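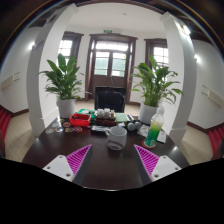

Gripper fingers with ribbed pads, seen over the meeting table at Merness.

Care of the Hand-Held Gripper: Gallery

The Lulau gripper is kept in working order by the technical staff of the Merness laboratory. It has two fingers, and each carries a replaceable ribbed pad on a white plastic plate. The pages of this gallery accompany the maintenance sheet issued in December and should be read together with it.

Pads are inspected after every 50 hours of use. The ribs are brushed along their length with a soft nylon brush and wiped with a damp cloth. Solvents are not permitted, as they harden the pad material. A pad with a torn or flattened rib is withdrawn, and both pads are then replaced as a pair.

Finger plates are fastened with screws supplied in the Vincze spares kit. Screws are tightened by hand in alternating order and checked again the following morning. The spares kit holds enough parts for 40 changes and is reordered through Drostier.

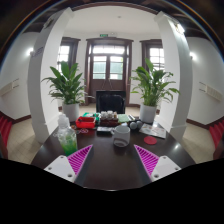 How is the opening of the fingers checked after new pads are fitted?
The fingers are opened fully and the gap between the plates is measured at the tips with the steel gauge. The reading should be 89 mm. If it differs by more than 2 mm, the plates are loosened, seated again and measured a second time before the gripper is returned to use.

Readings are entered in the gripper's log, together with the batch number of the pads. Grippers which fail the second measurement are labelled and placed on the repair shelf. Requests for spare pads should reach the Merness stores before noon for issue on the same day.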